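3.2 Candidate selection in the local branches

Members of the branch in Comach choose their council candidates by postal ballot. In Sostano the choice is left to a selection meeting, which any member of at least a year's standing may attend. Both methods are allowed under the party statutes, and the national office does not keep a record of which branch uses which. We therefore had to ask each branch secretary directly, and the replies came in over the whole of September.

The postal ballot in Comach was sent to 1,676 members. The branch secretary, Heikki Oksanen, gave us access to the count sheets but not to the returned papers, so spoiled ballots could not be checked a second time. The Sostano meeting was attended by 207 members and lasted most of an evening. Voting was by show of hands until only two names were left, and on paper after that.

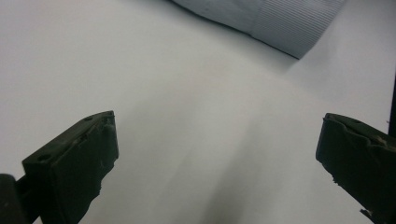
Sitting councillors did better at the meeting than in the ballot. In Sostano every sitting councillor who sought a place on the list was given one. In Comach two were dropped, both from wards where the branch had been split over the merger with Mondal. Members we spoke to in Comach said they had felt freer to vote against a sitting councillor at home than they would have in a hall - several had worked with the same people for years.

Turnout is harder to compare. A member who attends a meeting gives up an evening, while a ballot paper can be filled in within minutes. Oona Heiskanen, who chaired the Sostano meeting, told us that nearly 40 of those present left before the final vote. We have kept them in the attendance figure, as they took part in the earlier rounds.

Figure 2 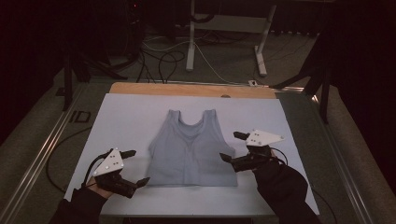 3.3 Branches without a contest

In Lullon the number of people willing to stand was equal to the number of places, and the list was approved without a vote. The statutes permit this if notice has been given to all members. The notice was posted on the branch website and sent by letter to those without an email address. We left Lullon out of the comparison above but return to it in section 5, where the age of candidates is discussed.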